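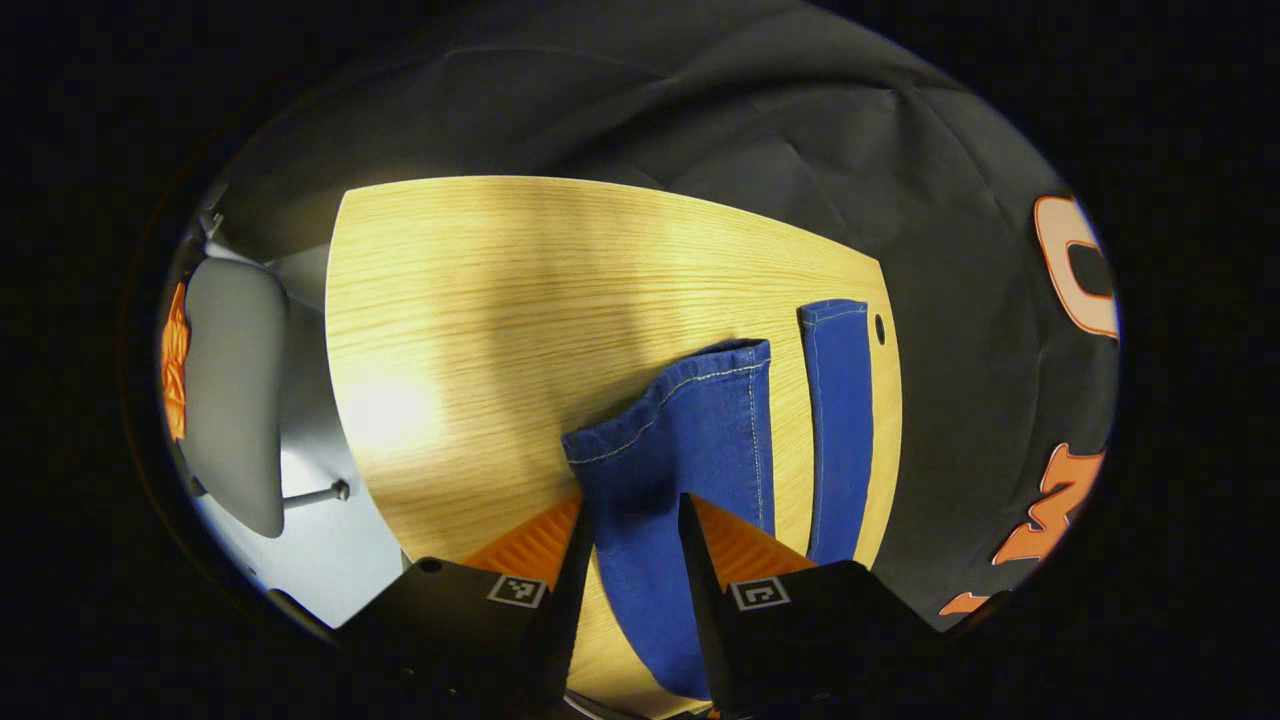

裤脚先对齐，旁边那条裤腿还平摊着。浅黄色的双线我是真喜欢。

2025年8月17日　闷，傍晚下了一点雨

早上本来只想找一双袜子。

就是那双灰的，脚踝上有一圈松紧特别舒服的。找袜子嘛，拉开最下面那个抽屉，结果抽屉卡住了，拉到一半不动，我蹲在地上使劲拽，里面有条牛仔裤的裤腰翻上来顶住了上面那层板子。手伸进去摸半天，把它往下压，再拽，哗地一下整个抽屉冲出来撞我膝盖上。疼得我坐在地板上骂了好一会儿，骂完一看，抽屉里全是牛仔裤，团的团，卷的卷，还有一条是连着皮带一起塞进去的，皮带扣上挂着一只袜子。不是灰的那双。

好吧，那就今天收拾牛仔裤。

我知道我应该先吃早饭。可是人一旦坐到地板上，就很难为了吃早饭站起来，为了别的事倒是可以。我把裤子全抱出来堆在桌上，桌上原来放着的杯子、充电线、上周的信、一包开了口的葵花籽，通通挪到床上。于是床也不能躺了。我后来一整天都在为这个决定付出代价，晚上十点还在床上捡葵花籽。

先说说这张桌子吧，搬来这么久，日记里好像没怎么写过它。浅色的木头面，纹路细细的，一条一条横着走，有阳光的时候发黄，黄得像刚烤好没上色的饼干。靠边有个黑色的小圆洞，应该是走线用的，我从来没往里穿过线，倒是往里掉过不少东西：耳钉的后塞、一颗药片、一次性筷子上掰下来的小木刺。最惨的一次是掉了房东给的信箱钥匙，钥匙竟然刚刚好能过去，掉在桌子后面和墙之间那条缝里，我拿衣架勾了一个晚上。从那以后我在那附近放东西都会往里挪一挪，今天叠裤子也是，老怕扣子滚下去，其实扣子缝在裤子上呢，它滚什么滚。

叠牛仔裤这件事我一直不太会。小时候家里是妈妈叠，她叠得飞快，啪啪两下，一摞就码得整整齐齐，边边都对着一个方向。我站旁边看过无数次，看完还是不会。后来住宿舍，我的办法是挂在椅背上，挂到椅子往后倒。再后来自己租房，有了抽屉，就是往里塞，塞不下了用脚蹬。脚蹬这个事我没跟妈妈说过。

今天叠第一条的时候，我按自己的老办法，拎着裤腰往下一甩，对折，再对折，再对折，出来一个歪歪扭扭的厚疙瘩，放在桌上它自己慢慢张开，像一只打哈欠的嘴。我又压下去，它又张开。我拿那本厚字典压着它，等我回头叠第二条，字典滑下来了。

没办法，给Areeba打电话。

Areeba Soomro以前在Tanoli干过两年，就是Plultusley那条街上卖床品和衣服的铺子，门口老有一只大黄狗睡觉的那家。她说她在那儿每天叠的裤子比她这辈子穿的都多。我跟她说我的裤子会张嘴，她在电话那头笑得停不下来，笑完问我：“你从哪头开始叠的？”

我说从腰啊，不然呢。

她说从裤脚。先把两条腿理顺，缝线对着缝线，裤脚对着裤脚，拿手掌从上往下捋一遍，把里面的气捋出来，再动腰那边。裆那个三角尖尖的地方要先折进去，不折进去它永远是歪的，后面怎么弄都白搭。我说我捋了呀，她说你那叫摸，不叫捋。

我开着免提，她在那边一边给她儿子削水果一边指挥我。“裤脚对齐了没有？”“对齐了。”“真对齐了？”“差一点点。”“差一点点到后面就差一大截。”这句话我妈也说过，一个字都不差，我怀疑全世界会叠衣服的人都在背地里开过会。

然后我就真的认真去看裤脚了。以前没好好看过。那条中间偏深的蓝裤子，穿得有点褪了，布面上有一点一点起伏的纹理，裤脚那儿有浅黄色的线，两道，并排跑，一直跑到侧面的缝上去。针脚密密的。我穿了它这么久，从来都是低头看鞋，看路，看有没有踩到水坑，没看过这两道线。今天把裤脚掰来掰去地对，倒看得特别清楚。我把它捏起来，布在手底下皱成一团，松开，抚平，再捏起来，又皱。牛仔布这个东西脾气很大的，你顺着它一点它才肯躺平。

叠好第一条（重新叠的第一条），方方正正的，我拎起来看了看，它没张嘴！我拍了照发给Areeba，她回了个大拇指，然后又回一条：“裆没折进去吧？”

……她是怎么看出来的。

拆了，重叠。

挂了电话以后我就放着音乐慢慢叠。窗外那户人家在装空调，电钻响一会儿停一会儿，停的时候能听见楼下有人在吵停车的事，说什么“你那个屁股都到我家门口了”，我在楼上憋着笑，想探头又不好意思探。天闷得很，窗户开着也没风，我把风扇搬过来对着桌子吹，结果一吹，刚捋平的裤腿全飘起来了。关掉。热着叠。

有一条裤子膝盖上磨白了一大块，裤兜里掏出来一张小票，是Arkitz的，六月份的，折成很小的一块，洗过，字糊了一半，还看得出一个89。89块钱我在Arkitz买了什么？那是个卖文具和小灯的店呀，我想了好久，大概是那盏夹在床头的小夜灯。小夜灯现在在哪儿呢。又停下来找小夜灯，翻了床底下，翻了柜子顶上，在装冬天围巾的那个袋子里找着了，也不知道什么道理会在那里。装上电池按一下，亮的！就让它亮着，大白天的，夹在桌子边上陪我叠裤子，虽然一点用都没有。

裤兜里掏出来的东西真是可以单写一页。有一粒纽扣，哪件衣服上的我完全不认得。有一张存包柜的纸条，上面印着1012，估计是柜子的号码，也可能是密码，反正包我肯定是拿回来了，不然我那段时间背的是谁的包。有半根发圈。有一块硬硬的东西我以为是石头，闻了闻，是薄荷糖，洗过以后又干了的薄荷糖，它把那个口袋的角给粘住了，我用湿毛巾敷了半天才掰开。以后洗衣服一定要掏口袋。这句话我在日记里应该写过不止一次，往前翻肯定翻得到，我不翻。

叠到中间的时候Saqib来敲门。

Saqib Arain住我隔壁，人很好，就是每次敲门都敲得像来收账的。他来还我的打气筒，春天借的，现在还。我说你进来坐会儿呀，说完才想起来床上是葵花籽和信，椅子上堆着还没叠的，根本没有地方给他坐。他就站在桌子旁边，手背在后面，像参观一样看我叠裤子。

看了一会儿他说：“你这个应该卷。”

我说什么卷？

他说卷起来呀，像卷饼那样，从裤腰往裤脚卷，竖着插在抽屉里，一拉开每条都看得见，不占地方，也不会顶住。他出差都是卷的。他说着说着就伸手把我刚叠好的一条拿过去打开了。打开了！我刚叠好的！我嘴巴张着没出声，看他在桌上三下两下卷成了一个筒，卷得还挺紧，往桌上一立，立住了。

说真的，立住的那一下我有点动摇。

可是过了没一会儿，那个筒开始自己松，一圈一圈往外转，转到桌边上掉下去了。Saqib捡起来说是你这张桌子太滑。我说桌子不滑。他说裤子太新。我说这条我都穿了三年了。他说那就是布太厚。然后他又卷了一次，最后把裤脚翻过来套在外面，像给它穿了个袜子，这次没松。他挺得意的，我也承认是挺好看，像一根蓝色的大春卷。

我给Areeba发消息说，隔壁的说要卷。Areeba回：“卷了全是褶子，穿出去像咸菜。”

我把这句话念给Saqib听，Saqib说你跟她讲，牛仔裤有褶子才叫牛仔裤。我打字打过去。Areeba说那他出差穿出去人家没说他像咸菜吗。我念。Saqib想了想，说有一次客户问他是不是坐夜车来的。

我们俩笑得不行。他们俩从来没见过面，隔着我的手机吵了一架，我在中间当邮递员，裤子一条也没多叠。后来Areeba要带儿子去学游泳了，丢下一句“你们爱卷卷去吧”，就没声了。

Saqib走之前帮我把抽屉整个拆出来，抽屉后面的缝里掉着好多东西，灰的那双袜子有一只在那里！就一只。滑轨上缠了一根线头，缠得死死的，怪不得一直拉不顺，我还以为是东西塞太多（也是东西塞太多）。他用我的指甲剪一点一点剪掉，又问我有没有油，我说炒菜的行不行，他看了我一眼，回自己屋里拿了一小瓶润滑油过来。点了两滴，推进去，拉出来，推进去，拉出来，顺得我站在那儿玩了好半天。早知道是一根线头的事，这大半年我何苦用脚蹬。

午饭是很晚才吃的，下了一把面，打了个蛋，蛋没打好，黄散了，汤变得浑浑的，味道倒是可以。面放在灶台边上站着吃的，桌子还占着呢，我可不敢把汤端到那堆裤子旁边去。吃着吃着想起来信还在床上没拆，就一边吃一边拆信。一封是广告，一封也是广告，一封是Kusa那边洗衣房寄来的，说会员积分要清零了，我的积分是3606分。3606分！我都不知道我有积分。翻到背面看能换什么，能换一个洗衣袋，或者换一次免费洗被子。2435分以上就可以洗被子，那我换完还剩一些，剩的那些又什么都换不了。月底之前要去一趟。冬天那床厚被子早就该洗了，我每次从柜子里看见它都把眼睛挪开。

Kusa洗衣房我还挺有感情的。刚搬来的时候洗衣机没到货，我每个礼拜拎着大袋子走过去，坐在那排凳子上看书，机器轰隆轰隆地转，整个屋子都是暖的香味。那个管机器的阿姨教过我牛仔裤要翻过来洗，拉链拉上，扣子扣上，不然颜色掉得快，还会刮别的衣服。我那时候记住了，记了两个月，后来自己有洗衣机就全忘了，什么都往里一扔。今天叠裤子的时候看见裤腿上有一道一道发白的印子，大概就是这么来的。从下次开始翻过来。写在这里，省得忘。

下午接着叠。最后到底是叠还是卷，我也纠结了一阵。卷的确实省地方，可我每次卷完都想到咸菜两个字，手就停下来了。最后折中，天天穿的叠，搁在前面，冬天穿的加厚的那些卷，塞在后面，反正到冬天还得拿出来晾。Saqib和Areeba各赢一半。我没有告诉他们。

叠的时候我还一条一条试。这个完全没必要，大热天的，刚洗完澡又出一身汗，可是手里拿着一条很久没穿的裤子，你就会想，还穿得进去吗？有一条深色的，当年觉得自己穿上腿特别长，今天拉到大腿就不肯上去了，我躺到地板上吸着气拉，跳，再躺下，拉链拉到一半，我看着天花板想了想，算了。脱的时候比穿的时候还难，单脚蹦到墙边，扶着墙，差点把风扇踢翻。

这条放进送人的袋子了。放进去又拿出来一次，又放进去。

还有一条是跟前年那次去海边连在一起的，裤脚到现在还抖得出沙子。今天一抖，沙沙地掉在桌面上，细细的一小撮，浅黄的桌子上看着不太显，手一抹就感觉到了，扎扎的。我本来想拿抹布擦，想了想，用手拢到一起，又拢到那个小黑洞旁边，轻轻一推，沙子就下去了。对不起，我知道很懒。桌子后面那条缝里现在应该有药片、木刺和一点点海边。哪天搬家把桌子挪开，估计要吓一跳。

那次是跟谁去的就不写了，反正前面那一本里写得够多的了。裤子我还穿，很舒服，口袋深，手机放进去不会掉。跟裤子没关系。

说到口袋，我今天把每条裤子的口袋都比了一遍，到底是谁规定的，有的裤子前面的口袋浅得只能放进去两个指节，手机露一大半在外面，坐下来就往外滑；有的呢，看着有口袋，手指一抠，是缝死的，假的！我那条假口袋的裤子，每次走在路上冷了想插兜，手就在外面滑一下，滑一下，特别傻。我想过自己拆开，Areeba说拆开里面没有布，你手直接插到腿上。那就不拆了。

有条裤子的脚口线松了，拖出来长长一根，我顺手一扯，坏了，越扯越长，一整段边都翻下来了。我应该剪的，我怎么能扯呢，这也是妈妈从小讲到大的。翻针线盒，针线盒里有白线、黑线和一团红线，没有黄的。浅黄那种双线我更没有。用白线凑合着缝了一截，针戳不动，牛仔布叠了几层以后硬得像纸板，戳到第三针把自己手指头戳了，用嘴嘬了一下，接着戳。没有顶针，我拿了个瓶盖顶着。缝得那叫一个难看，像蜈蚣爬过去。好在是在里面，卷一道边就看不见了。改天还是拿去Tanoli让他们用机器走一趟吧，他们家后面有个师傅专门改裤脚，Areeba说报她的名字能快一点，便宜不便宜她没敢保证。

四点多的时候有一会儿太阳出来了，光从左边窗户进来，照在桌子上亮亮的一片，热烘烘的。我把叠好的裤子往右边挪，怕晒久了褪色，后来又觉得自己好笑，裤子穿出去不也是晒。可是还是挪了。没叠完的那几条摊在那里，我坐在椅子上（椅子终于空出来了）发了一会儿呆，吃了几颗葵花籽，壳放在一只广告信封里。那个时候挺舒服的。电钻也停了，楼下也不吵了，就听见不知道哪家在放电视剧，女主角一直在哭。

然后天一下子就暗了，雨来了。我冲到阳台上收衣服，收回来一看，又是两条牛仔裤。怎么会还有呢！我以为我都叠完了！摸了摸，裤腰那里还潮着，不能叠，叠了要有味道的，只好搭在椅背上。所以椅子又没了。

雨不大，下了一会儿就没劲了，滴滴答答的，空气倒是凉下来一点。我开着窗，把抽屉放回去，裤子一条一条往里摆，叠好的那边对着外面，一眼能看见，蓝的，深一点的蓝，再深一点的蓝，还有那条黑的。摆完推进去，嗖，到底了，一点都不卡。又拉出来看了看。又推进去。我给妈妈拍了一张抽屉的照片，她过了好久回我：

“里面那几个怎么是卷的？”

我说隔壁邻居教的。她说卷了有褶子。我说嗯。她说你吃饭了没有。我说吃了。她说吃的什么。我说面。她说又是面。

晚饭没有再吃面，我是说为了跟她赌这口气，我下楼买了一份炒饭。回来的路上碰见Saqib拎着垃圾，他问春卷们怎么样了，我说都在抽屉里睡着呢，一个没散。他点点头，走了两步又回来问，打气筒能不能再借他用一下，他明天要骑车，刚发现后轮又瘪了。

打气筒回家不到一天又出去了。

晚上收拾床。葵花籽比我想的多，那包开口的袋子不知道什么时候被我坐扁了，籽撒在床单的褶子里，撒在枕头底下，我把床单整个兜起来到阳台上抖，楼下要是有人抬头，那就对不起了。抖完铺回去，躺下，背后还是有一颗。起来，找，找着了，吃了。

趴在桌上写这篇的时候，小夜灯还夹在那儿，亮了一天，光已经有点发虚了，明天要换电池。桌面擦过了，木头纹路一条一条的，摸着凉凉的，胳膊肘放上去特别舒服，有多久没有这么大一块空地方给我写字了。椅背上那两条潮裤子贴着我的后背，有点难受，又没有别的地方搭，就这样吧。

要记的事：

被子拿去Kusa，月底以前。
脚口开线的那条带去Tanoli，问问有没有一样的黄线，要走两道的。
洗衣服翻过来，掏口袋，掏口袋，掏口袋。
送人的袋子放到门口去，放在屋里我会再拿出来试。
打气筒。

还有T恤的抽屉。我刚才手贱拉开看了一眼，又合上了，里面的情况不太好。T恤要怎么叠我也得问Areeba，估计她又要笑我，问Saqib的话他肯定说卷。

灰袜子的另一只到现在也没有找到。明天穿凉鞋。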